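The slow business of a good loaf

When I first wrote to Iida Lappalainen to ask if she would talk to me about rye bread, she wrote back the same evening, three long paragraphs, the last of which told me to eat something before I came, as she does not like to talk about bread with hungry people. "They only listen to half of it," she explained when I finally sat down in her kitchen at Premotska, the small bakery she has run with Thaddäus Holzer for 16 years. "They are looking over your shoulder at the shelf."

I had eaten, as it happens, but I looked over her shoulder anyway. The shelf runs the whole length of the back wall and by mid-morning it is half bare, with the big dark rounds going first and the seeded tins hanging on until lunch. There is a smell in there that I have tried several times to describe in my notebook and have crossed out each time. Malt comes into it, and a sort of warm sourness, and a little bit of scorched flour from the oven floor.

Iida grew up on rye. Her grandmother baked it twice a year, in flat rings with a hole in the middle so they could be threaded on a pole and hung from the ceiling to dry. "You could break a tooth on it by spring," she says, very fondly. "My grandfather used to hold a piece in his coffee and tell a whole story while he waited. I think that is why he was such a good storyteller, you know, he had all that time to fill."

Thaddäus came to it from a different direction altogether. His people were wheat people, he tells me, rolls and plaits and soft white things for Sunday, and he had trained for years in a big town bakery before he ever put his hands into a rye dough. He remembers it well. "I thought somebody had played a trick on me. It was like mortar. I kept on kneading and kneading, waiting for it to go smooth, and the old baker let me carry on until my arms hurt. Then he came over and said, are you finished? You only have to mix it."
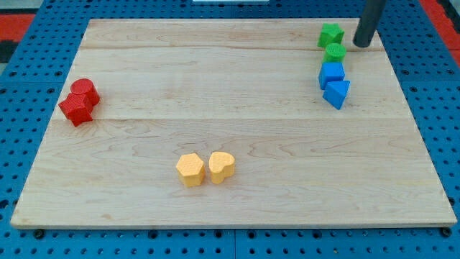 Page last changed: 22nd September

It is the thing people get wrong at home more than any other, both of them agree, and they agree so warmly and at such length that I have trouble getting it all down. Rye will not stretch as wheat does. It has to be wet, far wetter than feels right, and you smooth it with a damp hand and leave it alone. Iida says that if she could change one thing about the recipe books it would be the photographs, which always show a nice tidy ball. "A rye dough should look like something you would be embarrassed to show your mother," she says. "Then it is nearly wet enough."

The starter they use lives in a crock under the stairs and goes by the name of Trurer, for reasons that the two of them tell quite differently. In Iida's version it was the name of the boat they were on when a friend handed it over in a jam jar. In Thaddäus's there was no boat, and it was the friend's dog. I asked which of them was right and got a long silence and then a slice of bread with butter on it.

Whatever its name means, it is fed last thing at night with coarse flour from the Kowalczyk mill, and it is fed by hand and by eye. "I did weigh it for the first year," Thaddäus says. "100 grams of this, 100 grams of that, and I wrote it all down in a book. Then I lost the book, and the bread was just the same, so I stopped being worried about it." He still likes to use scales for the dough itself, mind you, and he is quite firm about salt.

I wanted to know about the heat, as my own oven at home is a feeble thing and my loaves come out pale and rather sad. They start theirs as hot as the oven will go, and then bring it down to 185 degrees and leave the bread in for much longer than I would ever have dared. Thaddäus thinks most of us take our bread out too soon. He knocked on the bottom of a loaf to show me the sound, and then knocked on another one and shook his head and put it back in, and I am sorry to say that I could not hear any difference between them.

And then you wait. You wait a whole day before you cut it, two if you can bear to, and this is where Iida gets quite stern. The crumb needs that time to settle, she says, and a rye loaf cut warm will gum up the knife and sit in your stomach like a stone. She has customers who telephone to ask whether they might start on it at teatime. "I tell them no. I know that they do it. I can hear it in their voices when they come back in."

Their best seller is a dark, sticky loaf called Drorkulari, with caraway and a spoonful of treacle, and it keeps so well that one regular takes 4 of them away on her walking holiday every September. Iida eats it with pickled herring. Thaddäus, who still has a wheat man's sweet tooth, has it with plum jam and cold butter cut far too thick, and he made me try it his way first, then made me try it again in case I had not paid attention.

I asked, while I was putting my coat on, whether they ever got tired of it, the early mornings and the flour in everything. Thaddäus said his knees did. Iida was wrapping a loaf for me in brown paper and took a while to answer. "Some mornings I would like to be in bed," she said. "But then I take the lid off the crock, and it has come up in the night, and I am pleased every time. It's only flour and water. I don't know why it should please me so much." She tied the string, wrote the next day's date on the paper in big letters, and underlined it so that I should know when I was allowed to open it.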